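4.2 Changes in task allocation after the arms were introduced

At the Flalgate site, the evening reset of meeting and training rooms had been done by hand until the two-armed units arrived. A reset covers everything between the last booking of one day and the first of the next: chairs returned to their places, cloths and personal items cleared, boards wiped, trays restocked. Before the change, one cleaner handled a room from start to finish. Afterward the work was split, with the arms assigned to picking up and sorting loose items and the cleaner assigned to everything else, including the decision that a room was ready.

We logged 91 room resets at Flalgate and compared them with the written work orders kept by the facilities office at Drinuvberg, which had no robots during the study period. Staff at both sites were interviewed in two rounds, the first before the units were switched on and the second in July. In all, 21 employees took part. Interviews were coded separately by two readers, and disagreements were settled by going back to the recording.

The clearest change was in the order of the work. Cleaners had been used to starting with the board, as wiping it dropped dust on the chairs below. The arms needed the seats cleared before a chair could be moved, so the board was pushed to the end of the routine. Eleven of the participants raised this without being asked. Several described wiping the seats a second time, a step that appears nowhere in the revised work order and was therefore not counted in the time allowed for a room.

A second change concerned small judgments about objects. Under the old routine, a cleaner who found a garment on a chair decided on the spot whether it was a rag, something left behind, or something its owner would come back for that evening. The sorting rules written for the arms recognize 4 classes: cloth, tool, waste and unknown. A scarf and a dust cloth both fall under the first. Cleaners at Flalgate responded by checking the cloth bin at the end of each shift and pulling out anything that looked like clothing – a duty they had taken on informally and that the shift lead learned of only during our second round of interviews.

Soft items also took up most of the attention that staff gave to the arms. Rigid tools such as erasers and markers have a shape that a gripper can be set up for in advance. Cloth does not, and it is often found where it is hardest to separate from its surroundings, hung over a backrest or bunched on a seat next to other things. Figure 3 shows a typical working area during the clearing step.

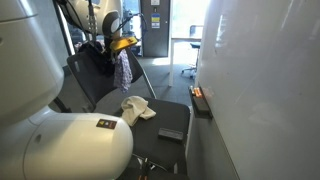 Figure 3. Clearing of mixed items from a chair beside a whiteboard. A patterned lilac cloth hangs from the gripper over the chair back; an off-white cloth and a whiteboard eraser are on the seat.

Participants differed in how they dealt with this step. Those with long service tended to clear cloth themselves before starting the unit, leaving it the rigid items only. Newer staff let the unit attempt everything and stepped in when it stopped. The two habits led to similar shift lengths but to different kinds of effort, the first more physical and the second made up mostly of waiting and watching. Three participants in the second group said that the watching was more tiring than the cleaning had been.

Recorded stops do not capture this difference. The Dramani logging software enters a stop only when a person presses the pause control, and a cleaner who reaches in between two picks leaves no entry. We therefore treat the stop counts in Table 2 as a lower bound on human involvement and rely on the interview material for the comparison of the two groups.

Job descriptions at Flalgate were not revised during the study. Time spent on the units was booked under general cleaning, and the pay grade stayed the same. Section 4.3 takes up the question of training, which at the time of the second interviews consisted of a single printed sheet kept in the supply room.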